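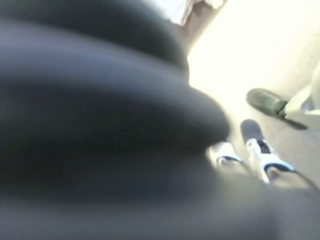
Home studio tips, the quick version

Been meaning to type these up since September. Mostly lighting and backdrop stuff for shooting portraits in a spare room. No particular order.

Backdrops

Steam them hanging, not on the bed. Start at the top, work down. Muslin, leave overnight with clamps on the bottom hem. Still creased in the morning? Spray bottle, plain water, pull tight, wait.

Roll paper goes back on the tube and stands on end. Lay it flat on a shelf and it sags in the middle, then you get ripples forever. Masking tape on the loose edge. Packing tape will rip it.

Footprints on white paper: eraser first. Then cut. Don't bother with wipes, they smear.

Stands

Sandbags. Every stand, every time. Cheap version is zip bags of play sand, doubled up, inside an old pillowcase, tied in the middle so it hangs both sides of the leg. 12 pounds is enough for a small softbox. Boom arm needs more, and put the bag on the tail end too.

Big leg goes under the light. If you've got a kid or a dog in the session, gaffer tape the cords down the whole lenght, not just at the doorway.

Softboxes

Speed ring rods stiff? Bit of candle wax on the tips. Put in opposite corners first, then the other two, saves your knuckles.

Front diffuser goes yellow after a few years. Hand wash cool, mild soap, hang dry, no softener. If it's still yellow buy a new one, you'll chase skin tones all day otherwise. The Flemska one I have came with a spare and I wish they all did.

Reflectors

White foam board from the craft store. Two sheets, tape hinge down the back, stands up by itself. Paint one side flat black and you have a flag as well. Matte paint, two thin coats, let the first one dry or the board curls up like a potato chip.

Under the chin for headshots, tip it till the eye sockets open up, then back off a little. Too much looks like a campfire story.

Catchlights: main light a bit above eye level, off to one side. Glasses? Raise the light, chin down a touch, arms of the glasses up off the ears slightly. Fixes most of it.

Batteries

Number them in pairs with a paint pen. Charge in pairs, use in pairs. Rubber band around the full ones, no band means dead. I have 8 for the flashes and thats plenty for an afternoon.

Small stuff bag

Clothes pins, lint roller, safety pins, blotting papers, a comb still in the wrapper, black gaff, white gaff, hex key for the tripod plate. Lint roller gets used most. Dark sweaters especially.

Posing stool squeaks, paste wax on the threads. Do it before the client is sitting on it.

More on gels when I get to it.

© 2026 Flarnlow Portrait Notes | Contact | Back to top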